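Mon 4 March
Storage area, floor marking and shelf positions

Finished taping the carpet. Yellow tape throughout, the Ferkidel roll from January, because the older stuff left glue on the pile. One large rectangle, which stays clear for staging, plus outlines for the blue shelving units. Teresa wants the outlines to be the reference from now on, so anyone who rolls a unit out for cleaning puts it back to the tape and does not judge by eye.

Gap between the two units set to 70 cm. Joaquim asked for more. Tried it, and the second unit ended up too close to the wall socket. Left at 70.
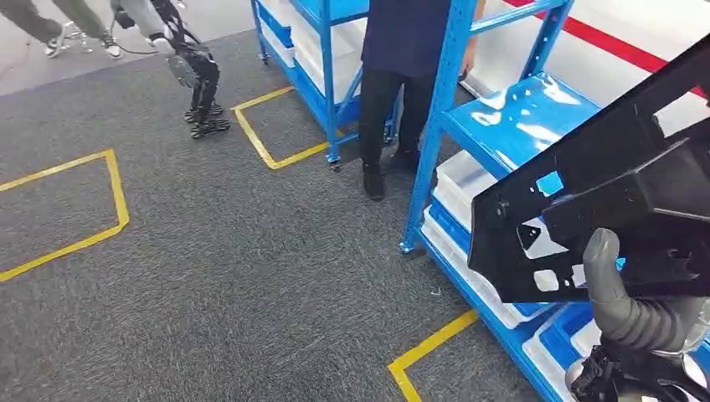
Bins are the white plastic ones. Labels go on the short side, facing the aisle. Order 2312 with Amadwood covers the label holders; Mafalda is chasing it. Until they arrive, use paper strips and no marker on the plastic.

Heavy parts go on the lower shelves. Upper trays are for light stock only. The glossy surface lets bins slide when a unit is pushed, so empty the top level before moving anything.

Open points:
Tape lifts at the corners where casters roll over it. Try a second layer on one corner and compare after 2 weeks.
Caster locks: Cristóvão to check all of them. One felt soft.
Bin list is at 29 entries and still missing the fasteners. Fernanda has the old sheet.
Carpet edge by the hard floor not taped yet.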